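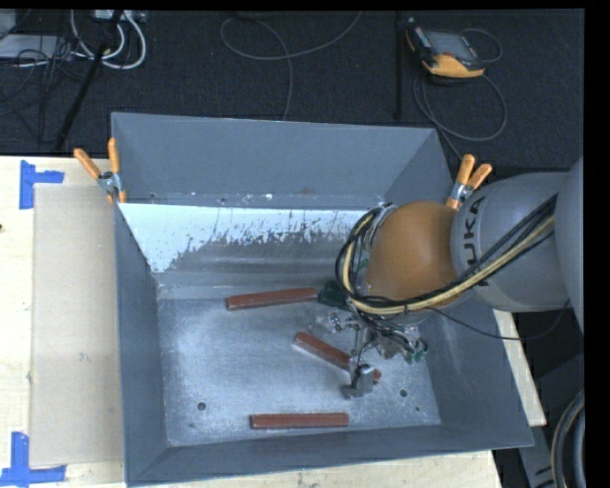
Fig. 1. Picking cell at Bellside: KUKA arm over the metal bin, three bars inside.

Bin Picking Data Collection — Interim Report to Skalleveck

10 Aug 2024
By the Bellside project team

Print this page | E-mail this page

1. Period covered

This report follows the one submitted in February. It covers the collection of example picks at Bellside and the first training run at Lapointe. Work on the second site, Illby, is reported only where it affects the schedule.

2. State of the cell

The bin is clamped on both sides and has not been moved since the last calibration. The fixed camera has also stayed where it was, so all episodes in the current set share one viewpoint. Fig. 1 shows the gripper reaching into the bin with one bar near the far wall, one lying diagonally under the finger and one close to the near wall. We class a layout of this type as medium difficulty: the bars are spread out, but two are near a wall and leave little room for the finger on one side.

3. Collection

The agreed target for this stage was 80 accepted episodes per layout class. The easy and medium classes are complete. The hard class, in which bars touch each other or lie in a corner, stands at 34. Progress there is slow. Operators need more attempts per pick, and an episode in which the arm stops on a force limit is kept but stored separately as a failure. These failures are labelled by hand with the stage at which the pick was lost (approach, contact, lift or release).

We rejected 9 episodes from the medium class after review. In each of them the camera and joint records had drifted apart, and the gripper command no longer matched the picture. The logger now checks the time offset at the start and end of every episode and refuses to save if it is out of range. The rejected episodes have been replaced.

4. Training

Lapointe trained a first policy on the easy class only. It picks from open floor areas but tends to close too early near the walls. Scratches and bright patches on the bin metal are a suspected cause — the contrast against the bars changes with the lighting — and this will be tested by repeating part of the easy class with the lamps dimmed.

5. Changes to plan

Two items need Skalleveck's agreement:

- Extend collection of the hard class by two weeks, within the present budget.
- Delay the start at Illby by the same period. The handheld controller and the operators are shared between sites.

6. Next period

Finish the hard class, run the lighting test and send the full set to Lapointe with the failure labels. The data format will stay as it is until the second training run is complete.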